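Notebook > Manipulation > Teleop, bin cell

September, afternoon session. Şükran driving, me on the log. Recep in after three.

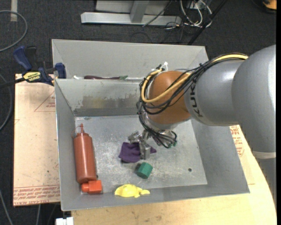

Goal for the week is 200 usable demonstrations of pick from near bin, place in far bin, all by remote control. The hand-guided set from last month stays in its own folder and should not be mixed in, the speeds are too different.

Changed the scaling on the hand controller before starting. At 1:1 Şükran kept overshooting on the way down and the force limit tripped. Went to half scale below bin rim height, full scale above it. She says the switch is noticeable for the first few tries and then you stop thinking about it. Leaving it in.

Cloth is still the slow one. Coming straight down with the fingers open pushes it flat and then there is nothing to grab. Better to come in over the bunched part, close partway, lift a little, close the rest. Recep does it in one motion but his way fails more when the cloth is near a hard object. Asked both to use the two-step close so the demos agree with each other.

Squeeze bottle along the left wall: approach across the short axis, never end on. The wrist gets close to the wall there, so rotate while still above the rim. Same for the turtle when it's up against the front wall. If you can't get a finger behind it, nudge it toward the middle first and keep recording. We want the nudges in the data.

Lost 21 episodes to a timestamp problem. Controller stream and joint stream drifted apart after the Drodard box went to sleep. Sleep is now turned off. Those are marked bad, not deleted.

Cable slack: wrist bundle is OK for the poses we use, but don't turn the last joint past the soft stop I set this morning. Zip tie at the top joint needs trimming.

Bar clamp at the corner checked before the start and again at the break. Please keep doing this. When the bins shift, every place pose shifts with them.

Total across all operators is 786. Kahraman run needs 3000, so we are well short, and I'd like a second trained driver for mornings. Recep will ask at Surkberg.

To do: trim zip tie, rerun the sync check, write up the two-step close for new drivers.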